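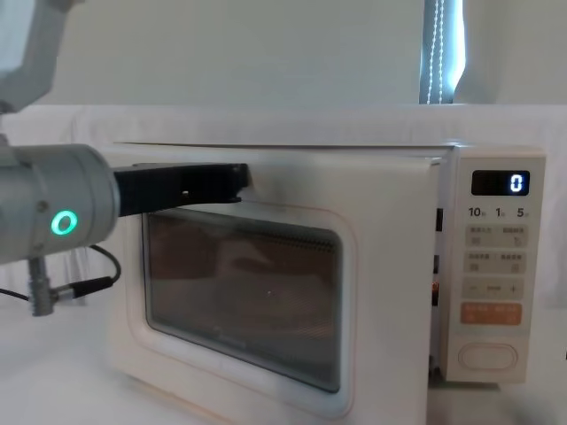

Grosthorpe pudding is a steamed suet pudding from the village of Grosthorpe, made with barley flour, black treacle and dried plums. Heavy, dark, sliced rather than spooned. Traditionally boiled in a cloth, later in a basin. Home cooks now often do it by microwave, and a compact white oven, the sort that takes up one end of a worktop, will hold the smaller of the two usual basins. Purists object. Eaten hot with custard or cold with cheese, the second way being older.

Also called: Grostie, plum barley, black cloth (the last mostly in farm account books, now out of use).

Name

From the village. Older spellings include Growsthorp pudding and Grostrop pudding. "Grostie" is a twentieth century shortening, school dinners probably. Not to be confused with Grosthorpe cake, a flat yeast bun with lard and no plums at all. The two get mixed up in recipe books, some of wich give the cake recipe under the pudding's name.

History

Origins unclear. Barley was the common bread grain on the heavy land round the village and wheat flour was kept for Sundays, so a barley pudding is what you'd expect. Plums came from the hedgerow trees, dried on racks over the bread oven. Treacle must be a later addition. Before that, honey or nothing.

The earliest full recipe is in a household book kept at James Farm, undated, in at least two hands. It calls for the pudding to be tied "not tight" in a floured cloth and boiled from breakfast until the men come in. No quantities for the suet. A second hand adds ginger, then crosses it out.

By the time the village had a shop the pudding was being sold by the slice, cold, wrapped in paper. The bakers Brallitz took it up after that and made it in tins. Their version was lighter, half wheat flour, with raisins in place of some of the plums. Older residents didn't count it as the real thing but it sold well in the market towns and is the one most people outside the village remember. The Brallitz bakery closed and the tins were sold off; a few still turn up.

Sinéad Madigan's booklet Plum Barley and Other Boiled Puddings did most to bring the cloth version back. She collected 39 recipes from households in and near Grosthorpe and printed them all, including the ones that contradict each other. Still the main source.

Ingredients

Barley flour, shredded beef suet, dried plums (stoned, cut small), black treacle, an egg in some versions, milk or buttermilk to mix. Salt. Bicarbonate of soda with the buttermilk, not otherwise.

Breadcrumbs are disputed. Recipes from the upper end of the village have them, the lower end mostly don't. Madigan prints both without taking sides. Vegetable suet is now common. Works, slightly greasier crust.

Prunes are the usual substitute for the dried plums. Sweeter and softer, so less treacle needed.

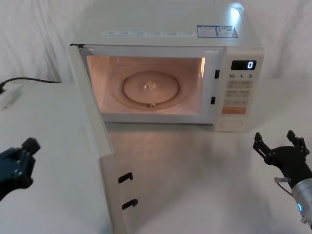
Rezaul Gazi

Cooking methods

Cloth. The oldest. Wet the cloth, wring it, flour it heavily, tie with room for the pudding to swell. Into water already at the boil and kept there. Gives a skin on the outside, grey and slightly slippery, wiped or dried off in front of the fire. Some people like the skin best.

Basin. Greased, covered with pleated paper, tied down, steamed. No skin. Top up the water.

Tin. The bakery method, steamed in batches, straight-sided so that the slices came out even.

Microwave. Basin must not be metal, obviously. Mixture needs to be wetter, and it should stand before turning out. Quick, but the barley stays a bit raw tasting if rushed, and the edges go tough as it cools. Best eaten at once. Slices from a steamed pudding reheat well this way, covered.

Serving

Hot: custard, or melted butter and brown sugar. Cold: a hard white cheese, no butter. Fried in dripping the next morning, in slices, this was the main reason for making a big one. Gelberg, a sharp plum sauce sold in small bottles, is poured over it in some pubs. Recent habit.

Village supper

A pudding supper is held in Grosthorpe each June, odd time of year for suet but it falls after shearing, which was when the farms fed their extra hands. Long tables, cold ham first, then the pudding. 109 puddings were cut at the best attended supper on record and 92 at the one after. Cloth-boiled only under the supper rules. Basin puddings are acepted in the children's class.

Variations

White Grostie: wheat flour, golden syrup, sultanas. School version.
Shearers' pudding: no sweetening, onion in place of plums, served with the meat.
Apple Grostie: sliced apple lining the basin.

See also

Suet pudding
Clootie dumpling
Spotted dick
Grosthorpe cake

Page last edited 2019-10-23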